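4.3 Setting up the laundry task (Rustora planner, Jorholm two-arm cell)

Applies to planner build 2 and up. If you are still on the old Gravberg stack do section 3 first, then come back. Last edited 27 January 2021.

Before you start

Arms homed, e-stop within reach, both hand drivers showing green in the status pane. Head camera stream up. Wrist stream up. Dryer and washer powered off at the wall for all of this section – you are only moving doors and cloth.

CAUTION: keep people out of the cell during step 5. The door swing is not in the collision map until you put it there.

1. Open the task editor, load laundry_base. Save a copy under your own name right away. The editor does not autosave.

2. Pick the head camera as the main view. Wait for the preview. If it stays black, restart the stream node, not the whole planner.

3. Door first. Click three points on the chrome rim of the dryer door, spread well apart, then Fit circle. The fit should sit on the rim and stay there.
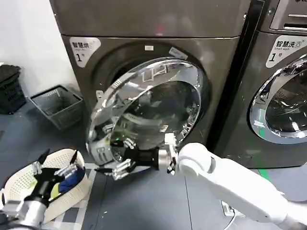
Fig. 4-6. Head camera view, dryer door open, hand at lower edge of rim.

Note: reflections in the glass and on the chrome will pull the fit off. Points on the bright streaks are bad points. Delete and re-click, don't drag.

4. Set the hinge side. For this dryer it's left as seen from the head camera. Wrong side = arm pushes into the hinge and trips on force. Check the little arrow in the preview before you hit Apply.

5. Add the door sweep to the collision map (Map > Add swept volume). Set the open angle to 72 degrees. Run Dry sweep with speed at minimum and watch it go all the way through once.

6. Label the machines. Dryer and washer both look like a gray front with a round door, so the detector will swap them now and then. Draw a box on each front label and type dryer or washer. Labels in Chinese are fine, the matcher works on the shape of the print and doesnt read it.

7. Baskets. Perforated walls come out as holes in the depth map and the planner thinks it can reach straight through. Turn on Fill perforations, kernel size 4. Go higher and the handle opening gets filled too, then handle grasps stop being offered.

Note: a tilted basket is OK. Don't tick Assume upright.

8. Switch the main view to wrist. Move to the pre-grasp pose by hand guide and hold.

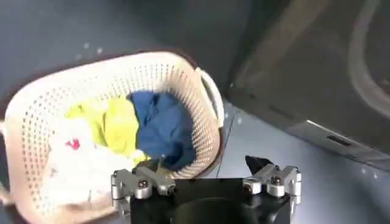
Cloth segments should now come up as separate colors in the overlay. You want one segment per piece – white, yellow-green, dark blue in our test load. Where the blue lies over the edge of the yellow-green the two may merge. Raise Color weight one notch at a time untill they split, then stop. Too much and a fold shadow on the white turns into its own piece.

9. Mask the gripper. Tools > Self mask > Capture. Fingers fully open, nothing held. Redo this after any finger or pad change, the old mask will be off by enough to matter.

10. Set the grasp timeout to 2000 ms. Default is shorter and gives up before the fingers settle.

11. Cables. Any thin wire near the basket has to go in as a keep-out by hand, the depth camera mostly misses them. Draw the box generous.

12. Save, then Validate. Yellow warnings can wait. Red ones can't.

If Validate fails

Error "no rim": back to step 3, new points.
Error "frame stale": camera calibration expired, see Palacios calibration tool, section 2.
Error "mask empty": hand was out of view when you hit Capture. Repeat step 9.

CAUTION: after any failed Validate the speed limit resets to full. Set it back down before the next move.

Go on to 4.4 for grasp order.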